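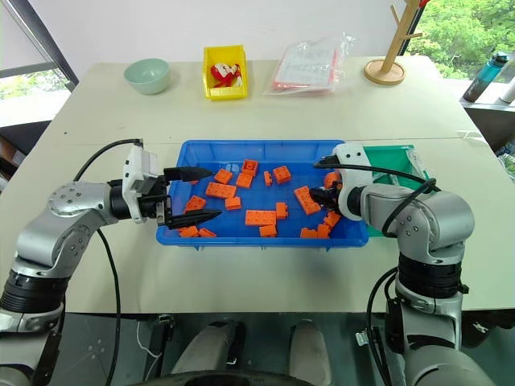
## Tema 3. Inventario permanente y clasificación de existencias

Se denomina existencia todo bien que la empresa mantiene para su venta o para incorporarlo al proceso productivo. Su control puede llevarse por recuento periódico o mediante inventario permanente, en el que cada entrada y cada salida se registran en la ficha del artículo.

### 3.1 Agrupación por familias

Los artículos de un mismo material y color, como unas piezas de construcción naranjas de distintas formas, pueden integrar una sola familia. La referencia – siempre única – se asigna a cada forma.

### 3.2 Supuesto práctico

La sociedad Trekska inicia agosto con 200 unidades de una referencia. Durante el mes recibe 3.300 unidades de su proveedor Palik y entrega 122 a Umov.

- Existencia inicial: 200
- Entradas: 3.300
- Salidas: 122
- Existencia final: 3.378

El alumnado deberá cumplimentar la ficha correspondiente y conservarla para el tema siguiente, dedicado a la valoración por precio medio ponderado.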